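Wäscheständer mit Stange und Drahtbügeln von Nestard: brauchbar, mit Einschränkungen

Von Seema Srivastava, August 2026

Freistehende Kleiderständer zum Zusammenstecken verkaufen sich mit immer demselben Versprechen: passt in jede Ecke, hält alles, ist in Minuten aufgebaut. Ich habe davon in den letzten Jahren genug wieder auseinandergenommen, um da vorsichtig zu sein. Den Nestard habe ich im Juni bestellt, als Set mit weißen Drahtbügeln und einem grünen Plastikkorb, zusammen 491 Kronen bei Wendatex. Dazu kamen Holzklammern von Bajpai, weil im Set keine lagen.

Aufbau

Angegeben sind 14 Minuten, gebraucht habe ich 22. Die Rohre stecken in weißen Kunststoffverbindern, und zwei davon saßen so stramm, dass ich den Gummihammer geholt habe. Die Anleitung hat 2 Seiten, eine davon ist Werbung für das größere Modell. Wo oben und unten ist, muss man sich selbst zusammenreimen.

Standfestigkeit

Auf glattem Boden steht das Gestell ordentlich, solange man die Last mittig hängt. Schwere Sachen ganz außen mag es nicht, da neigt sich die Stange sichtbar. Für Winterjacken würde ich es nicht kaufen. Polohemden, T-Shirts, dünne Pullover: kein Problem.

Bügel

Mein größter Kritikpunkt. Dünner Draht, schmale Schultern. Ein weites Oberteil rutscht beim Einhängen gern auf einer Seite herunter, und nach dem Trocknen sieht man am Stoff, wo der Draht gedrückt hat. Wer schon ordentliche Bügel hat, sollte die nehmen und diese hier für Hosen aufheben, falls überhaupt.

Korb

Der grüne Korb ist das beste Teil am Set, das hätte ich nicht erwartet. Er ist gelocht, leicht und breit genug, dass man ein Kleidungsstück am Rand ablegen kann, während man das nächste heraussucht. Die Farbe ist grell. Für eine große Maschinenladung ist er allerdings zu klein, ich laufe zweimal.

Im Gebrauch mit grüner und dunklerer Wäsche: 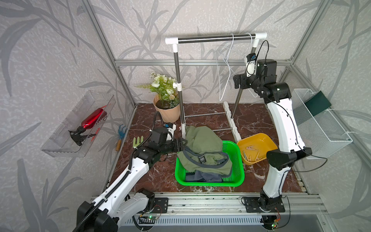
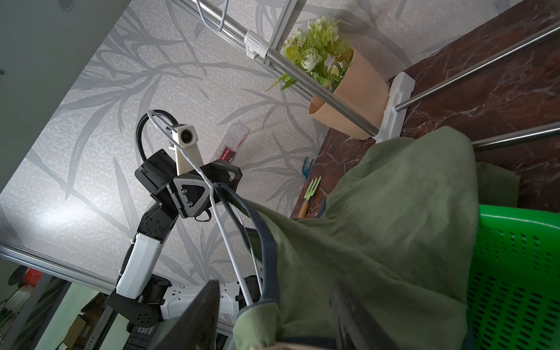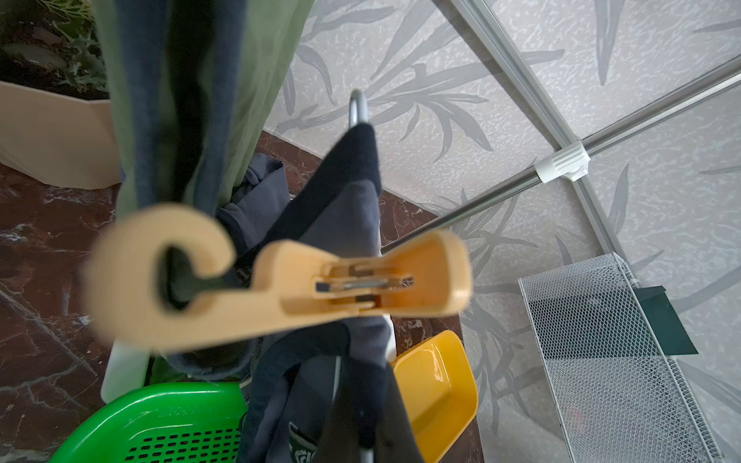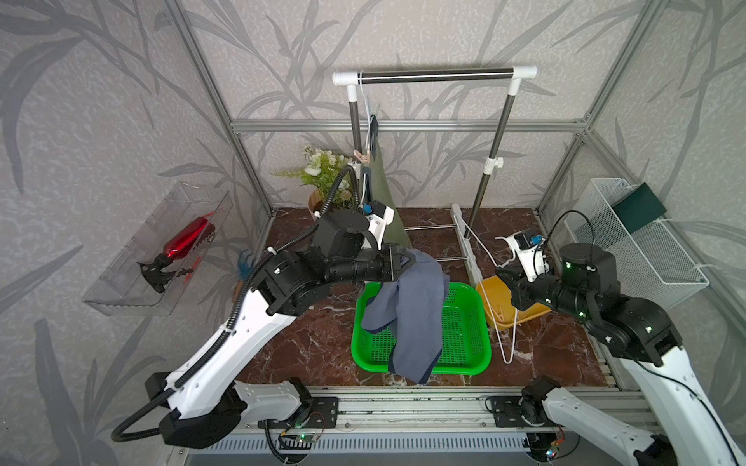
Preis und Alternativen

Für das Geld bekommt man bei Tukutberg ein schlichteres Gestell ohne Korb, dafür mit dickeren Rohren. Das hatte ich vorher, es wackelte weniger und war schlechter zu verstauen. Wer den Ständer dauernd stehen lässt, fährt damit vermutlich besser.

Wertung

Gestell: befriedigend
Bügel: mangelhaft
Korb: gut
Anleitung: ausreichend

Ich behalte ihn, vor allem wegen des Korbs. Ein zweites Mal würde ich das Set nur im Angebot kaufen und die Bügel gleich weitergeben.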